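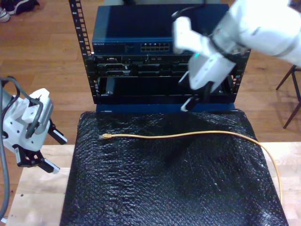

Casual library shelver, Ronville Public Library

April 30, 2023
Posted by Natsumi Kawaguchi

Ronville Public Library is hiring two casual shelvers for the Dusley branch. The work is returning books, DVDs and magazines to their places, tidying the children's area at closing and emptying the after-hours chute. You will be on your feet for most of the shift and pushing loaded trolleys, so a reasonable level of fitness is needed.

Shifts are three or four hours, mostly late afternoons and weekends. Pay is $29 an hour, including casual loading. We can offer up to 120 hours between now and the end of winter, with more likely once the branch goes back to its full opening times.

You don't need library experience. You do need to be able to put things in order by number and by author, and to be polite when someone asks you where the toilets are. Some knowledge of Japanese or Bulgarian would be useful at Dusley but is not required. Applicants must be 16 or older and hold a current working with children check, or be willing to get one before starting.

To apply, send a one-page letter and the names of two referees to Masaru Yokoyama, Branch Coordinator, 94 Kolev Street, Dusley, or hand it in at the front desk. Bus 171 stops outside. Please put your phone number on the letter. People who applied in January are welcome to apply again.

Recent notices
Storytime leader wanted, Avska branch
Changes to holiday opening hours
Book sale: donations now being accepted
Meeting room bookings and fees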